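The Reserve

The fax came at 4 in the morning, and Trinidad Salinas read it standing up. The central bank of Drusirham had 800 million left in foreign currency. In March it had been more than twice that.

"How many weeks of fuel?" she asked.

Abdul-Rahman Addo had the figures on a sheet of lined paper. He had never trusted the screens. "Five, if we stop paying for wheat."

"And if we pay for wheat?"

"Three."

She was the deputy governor. The governor, Joaquín Olivares, was in a hotel in another time zone, waiting for a lender to call him back. He had been waiting since breakfast the day before.

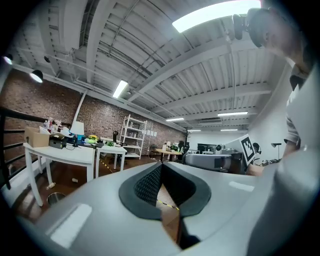
By 6 the street outside was full of people changing money. The official rate was 200 to the dollar. The boys by the fountain were giving 226 and asking for small bills. Salinas walked past them with her badge in her pocket and bought coffee at the old price. The woman at the counter said it was the last day for that.

Graciela Garrido from the finance ministry was already in the meeting room. She had a draft letter to the lender and wanted it signed before the markets opened.

"It says we asked for help as a precaution," Salinas said.

"That's the wording they like."

"It isn't true."

"No," Garrido said. "But they know that. They have our numbers -- they had them before I did."
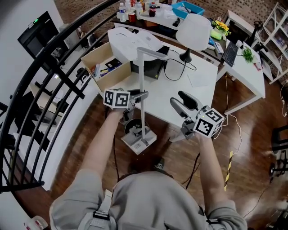 Two hand-held grippers and a white work table.

Olivares called at 7. The line was bad. The lender would release the first payment if the fuel subsidy ended in July and the rate was set free the same day.

"Both at once?" Salinas said.

"Both."

She thought of her brother, who drove a bus to Espinoza and back and bought his diesel on credit.
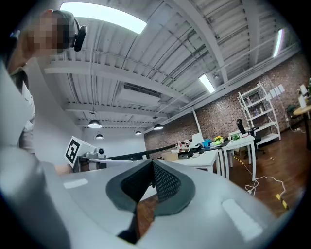 Addo turned his sheet over and began working out the price of bread. It took him a few minutes. He wrote the answer at the bottom, drew a line under it and slid it across the table.

Salinas looked at it, then asked Garrido for a pen.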